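Print | E-mail
Reading time: 4 min

Troubleshooting log: photo archive search returns the wrong captions

Opened by Tien-fu Wan, Dec 12, 2020
Status: open, workaround in place

What's going wrong

Hi all, me again! I've been loading the wartime photographs from the Lau collection into Komonik (3,000 records, mostly families and streets in Domden before and after the occupation), and the captions have come unstuck. A teacher wrote in to say she'd searched for the Domden rail yard and got a portrait of a baker with a caption about deportation trains. Not okay on any page, and really not okay on this one. I checked and she's right.

It isn't every record. The ones I loaded in October are fine. The trouble starts with the second batch, the one that came over from the old Harkton database with the long captions in two languages. 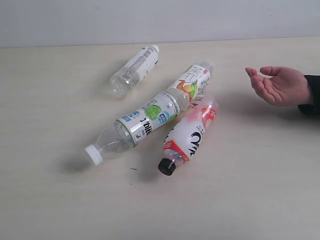

What I tried, in order

1. Cleared the cache and rebuilt the search index. Took most of the morning and changed nothing at all. Same baker, same trains.

2. Opened the Harkton export in a plain text editor (should have done this first, I know). Some captions have a line break in the middle, usually between the English and the second language. Komonik reads the break as the end of the record, so everything after it slides down by one. After 3 of those you're three captions off, and so on down the file.

3. Took out the line breaks by hand in a small test file and loaded that. Captions landed where they belong! I was very pleased with myself for maybe ten minutes.

4. Then I noticed the dates. Anything that said "before liberation" or "spring, year uncertain" had turned into January 1, 1900. The date field wants a real date and fills in its own when it doesn't get one. I moved the wording to the free text field and left the date blank, and that holds.

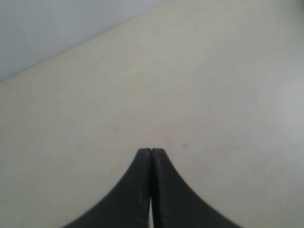
The other thing I ran into is duplicates. Several prints were donated twice by different families, and each family wrote its own note on the back. The import tool sees the same catalog number and keeps only the newer note. Please don't let it do that. The two notes sometimes name different people in the same photo, and we need both until somebody has gone through the letters. I've switched off "merge on import" for now.

Where things stand

I've hidden the whole second batch from the public search. Staff can still see it when logged in. The test file is in the shared folder with the word "fixed" in the name, and the original export is next to it, untouched.

Still need from support:

- a way to strip line breaks inside captions without me doing it by hand
- an approximate date option, even a clumsy one
- confirmation that the 6 records I deleted by mistake are in the backup (sorry, sorry)

I wrote back to the teacher, and she's using the printed booklet with her class for the time being. If anyone else reports a mismatched caption, add the catalog number to this ticket and I'll check it against the cards.

We use cookies to remember your settings. Accept | Learn more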